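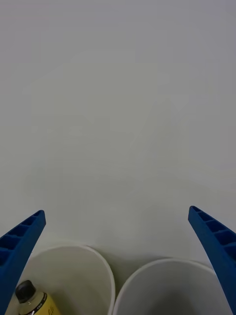
넬리츠 시험실의 작업대. 벌어진 집게 손가락 앞에 흰 컵 두 개가 있고, 왼쪽 컵에는 뚜껑이 검은 작은 병이 기울어진 채 들어 있다.

비상정지 버튼은 왜 병을 떨어뜨렸나
넬리츠의 Guilan Kong에게 듣는 11월의 고장

Guilan Kong은 사고라는 말을 싫어한다. 다친 사람이 없고 부서진 것도 없으니 고장이라고 불러 달라고 했다. 그러고는 십 분도 안 돼서 본인이 먼저 사고라고 했다. "아, 방금 건 지워 주세요." 지우지 않기로 했다.

넬리츠는 로봇 팔로 자잘한 물건을 집고 옮기는 일을 시험하는 회사다. 컵, 음료병, 통 같은 것을 집어서 다른 자리에 놓고, 다시 집는다. 설명을 들으면 시시한데 Kong의 표현으로는 "시시해 보이게 만드는 데 월급이 다 들어가는" 일이다. 문제는 어느 금요일 오후에 생겼다. 팔이 음료병을 들고 움직이던 중 경로가 평소보다 조금 낮았고, 옆에서 보던 동료가 비상정지 버튼을 눌렀다. 교육받은 그대로였다. 팔은 멈췄다. 집게는 활짝 열렸다.

"팔은 아주 모범적으로 섰어요. 병은 아니었고요. 병한테는 비상정지가 없으니까."

원인을 듣다 보면 조금 허탈해진다. 집게를 제어하는 소프트웨어 Plimon에는 통신이 끊기면 손가락을 벌리라는 기본 설정이 있었다. 사람 손이 끼었을 때를 생각한 설정이다. 한편 팔 쪽의 안전 회로 Bevia는 비상정지가 걸리면 전원을 차단하는데, 이때 집게와 주고받던 신호도 같이 끊었다. 팔 쪽에서 보면 정지가 맞고, 집게 쪽에서 보면 통신 두절이다. 둘 다 설명서대로 움직였다.

"제일 곤란한 고장이 이런 거예요. 범인이 없어요. 로그를 열면 양쪽 다 알리바이가 완벽해요. 차라리 나사가 하나 빠졌으면 좋겠다고 생각했죠. 나사는 끼우면 되잖아요."

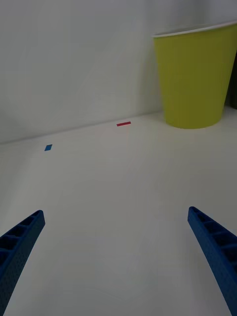

물론 처음부터 그렇게 침착하게 들여다본 것은 아니었다. 첫 가설은 마찰이었다. 손가락 안쪽이 미끄러워졌을 것이라는 얘기였고, 누군가 손가락을 닦았다. 두 번째 가설은 병이 문제라는 것이었다. 세 번째는 Kong의 가설이었는데, 본인이 끝까지 공개를 거부했다. "기사에 나가면 저희 어머니가 읽으세요."

월요일까지 기다리자는 의견도 있었지만 그날 저녁에 재현 시험이 시작됐다. 병을 들게 하고, 버튼을 누르고, 떨어지는지 본다. 밑에는 Kong이 입고 온 패딩을 깔았다. 그렇게 11번을 눌렀고 11번 모두 떨어졌다. 엔지니어에게는 이보다 좋은 소식이 드물다고 한다. 가끔만 생기는 고장은 몇 달을 따라다니지만 매번 생기는 고장은 도망갈 데가 없다. 집게가 신호 두절을 알아채고 벌어지기 시작하기까지는 약 20밀리초가 걸렸다. "우리가 만든 것 중에 제일 빠른 기능이었어요. 홍보 자료에는 못 넣었지만."

원인을 찾는 데 걸린 시간은 38분이었다. 그중 상당 부분은 Plimon 설정 화면에서 해당 항목을 찾는 데 썼다. 항목 이름이 '편의 기능' 아래에 있었기 때문이다. 누가 그렇게 분류했느냐고 묻자 Kong은 창밖을 한참 봤다. 나는 더 묻지 않았다.
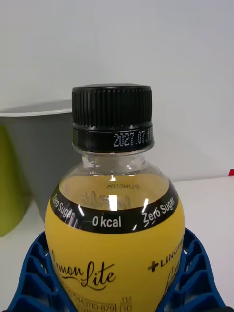 회의에서 누군가는 음료병 하나 떨어진 일로 왜 시험을 전부 세우느냐고 따졌다고 한다. 유리도 아니고 칼도 아닌데 주우면 그만 아니냐는 것이었다. Kong은 그 말이 절반은 맞다고 했다.

"주우면 되죠. 그런데 누가 주워요? 사람이 주워요. 팔이 멈춰 있는 그 밑으로 손을 넣어서요. 물건이 떨어지면 사람은 생각하기 전에 손부터 나가요. 저도 첫날 그랬어요. 비상정지를 눌러서 위험 구역을 안전하게 만들어 놓고, 거기로 사람을 불러들이는 미끼를 던진 셈이에요."

첫날 내민 손은 무사했다. 다만 그 순간 옆 사람이 버튼을 풀까 말까 하고 있었다는 사실을 나중에 듣고는 커피를 한 모금도 못 마셨다고 한다. 이 대목에서만 목소리가 조금 낮아졌다.

그래서 어떻게 고쳤을까. 집게가 힘을 유지한 채 멈추게 하면 끝날 것 같지만, 그러면 원래 설정이 막으려던 상황으로 돌아간다. 손가락이 끼인 사람에게 "지금 안전하게 유지 중입니다"라고 말하는 기계가 된다. 넬리츠는 두 경우를 나눴다. 물건을 쥐고 있다고 확인된 상태에서 정지가 걸리면 쥔 힘을 그대로 두고, 쥐는 중이거나 상태가 애매하면 벌린다. 유지 중인 집게는 작업대 옆에 따로 단 손잡이로 사람이 직접 푼다. 집게의 전원과 신호선도 팔에서 분리했다.

"손잡이는 좀 못생겼어요. 디자인하는 분이 보고 아무 말도 안 하셨어요. 원래 말씀이 많은 분인데."

애매한 상태를 누가 판정하느냐는 문제는 남아 있다. 손가락이 얼마나 벌어져 있는지와 모터에 걸리는 힘을 같이 보는데, 얇은 컵은 힘이 거의 안 걸려서 집게가 빈손이라고 착각할 때가 있다. 그러면 지금도 떨어뜨린다. Kong은 이 부분을 숨기지 않았고, 시험 기록에도 미해결로 적혀 있다고 했다. 종이컵 앞에서 겸손해지는 직업이라고도 했다.

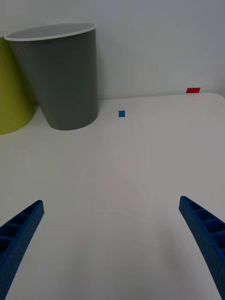

작업대 뒤편의 회색 통과 연두색 통. 작업대 위에는 파란색과 빨간색의 작은 표시가 있다.

절차도 바뀌었다. 무언가 떨어지면 우선 "두세요"라고 소리 내어 말한다. 팔이 잠긴 것을 확인한 뒤에 줍는다. 처음 일주일은 다들 쑥스러워했고, 지금은 점심시간에 누가 젓가락을 떨어뜨려도 "두세요"가 나온다. 젓가락 주인은 팔이 없는 식당에서도 잠깐 기다린다고 한다.

비슷한 장비를 쓰는 곳에 해 줄 말이 있느냐고 물었다. Kong은 거창한 조언은 없다며 버튼을 한번 눌러 보라고 했다. 빈손일 때 말고, 뭔가를 들고 있을 때. 넬리츠에서도 비상정지 점검은 매달 했는데 전부 집게가 빈 상태였다. 점검표에는 '팔이 정지하는가'라는 칸만 있었고, 팔은 매번 정지했다. 칸은 매번 채워졌다.

"점검표가 그렇게 깨끗할 수가 없어요. 액자에 넣어도 될 정도예요."

새 점검표에는 칸이 두 개 늘었다. 하나는 '든 물건이 그대로 있는가'이고, 다른 하나는 '손잡이로 풀리는가'다. 비고란에는 누가 연필로 '패딩 준비'라고 써 두었다. Kong의 패딩은 아직 시험실에 있고, 세탁비 청구는 처리 중이다.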